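3.2 Spending at the merchandise stand

Ticket income tells only part of the story for small live music venues. Support acts in particular are often paid a flat fee, and several of the bands in our sample earned more from the merchandise stand than from the door. We therefore asked the two venues, Vachon and the smaller Zillitz room, to keep separate stand records for each act on the bill. Completed surveys were returned by 131 concertgoers, of whom 51 had bought at least one item that night. The survey closed on 03/07/2022.

Respondents were asked when they had visited the stand, what they had picked up and what, if anything, had put them off. Vinyl and T-shirts made up most of the purchases at both venues. Outerwear sold slowly, although it was the category people most often said they had stopped to look at.
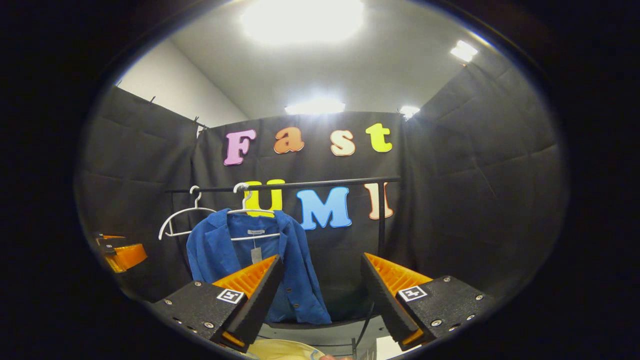
Figure 7. Denim-look jacket on a clothing rack.

Support acts did better than we had expected from the earlier Betex survey of touring bands. Their sales were concentrated in the changeover before the headliner, when the bar queue was long and the stand was the other place to go. Headliners sold mostly after the encore, and a good part of that trade was lost when the room had to be cleared early. Price visibility also mattered. Several respondents said they would not ask what an item cost in a loud room, and walked away if they could not find out for themselves. A paper tag hanging just below the neckline, as on the jacket in Figure 7, can be found without speaking to the seller. A handwritten board behind the table was harder to read once the house lights went down – a complaint made more often at Vachon.

Both venues have a capacity well under 1000, so the results should not be carried over to arena shows, where stands are usually staffed by a contractor. Nor did we record online orders placed after the gig. One of the bands directed its audience to a Vedo web shop from the stage, and its stand takings are likely to understate what the night brought in.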